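Zendmont Home Forum > Kitchen > Fridges and freezers

Topic: Leftovers in the fridge, how long do you really keep them?

pellworth
Posted 28th May

Hello all. I have moved to Marsden for work and for the first time I cook only for myself. All my recipes are for four people, so there are always leftovers. In my family the rule was "smell it and decide". My new neighbor throws away everything after one night, which looks to me like a big waste. What is your rule? I ask mostly for cooked rice, soup and chicken.

dotty_k
Senior member

Three days for chicken, one day for rice, soup until it looks at me funny. I freeze in single portions the same evening, otherwise I forget. Do not trust your nose with rice!

brackenfold
Member

One day for rice is too strict in my opinion. I have eaten rice on day three all my life and I am still here to type this.

dotty_k
Senior member

You are lucky then. The problem with rice is mostly how long it stays in the pot before it goes in the fridge. If it sits on the stove the whole evening, the fridge will not repair it.

ostrava_lena
Member

I would like to add something, because in these discussions everybody talks about days and very few people talk about degrees. Two fridges can both be "cold" and the same soup will last differently in each. English is my third language, so please be patient with my long post.

When I lived in Drurnden I had an old Prallska fridge which came with the apartment. The dial had numbers from one to five and no explanation. I kept it on two to save electricity. My milk was always sour early and I blamed the shop. Then I bought a small thermometer, put it in a glass of water on the middle shelf and left it overnight. It was much warmer than I believed. I turned the dial to four and the milk problem was gone.
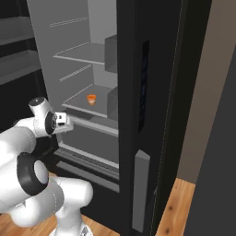 My second advice is about the door. Every time it is open, the cold air falls out at the bottom and the kitchen air comes in. I used to stand there thinking what to eat, with the fridge wide open like the one in the picture, often not knowing what I came for. Now I decide first and open after. I also keep leftovers on one shelf, at eye level, so I do not search behind the jars. Milk and eggs I moved away from the door, although the egg holder is there – I do not know why they still make it so.

For pellworth's question: chicken three days, soup three days, rice one day, all in flat boxes with lids. A deep pot of soup needs many hours to become cold in the middle, so I divide it first.

brackenfold
Member

Sorry, but I do not agree about the door. The food itself is cold and heavy, it does not become warm because you look at it for a moment. I think a full fridge has no problem with this. The thermometer idea I like.

ostrava_lena
Member

A full fridge is better than an empty one, yes. But if it is too full the air cannot move, and then the back freezes my salad and the front is warm. For one person who opens it for each coffee, I still think the door matters.

tamsin30
New member

Can I put hot soup directly in? My mother always said this breaks the fridge.

dotty_k
Senior member

It will not break it, but it warms up whatever stands beside it. Put the pot in a sink with cold water, stir it a little, then divide into boxes and put them in.

pellworth
Topic starter

Thank you, this is more than I expected. I ordered a thermometer and a set of flat boxes. My fridge also has a dial from one to five, and it was on one. I will write again when I have measured it. The rice from Tuesday – no, I will not ask, it is already in the trash.

brackenfold
Member

I would have eaten it.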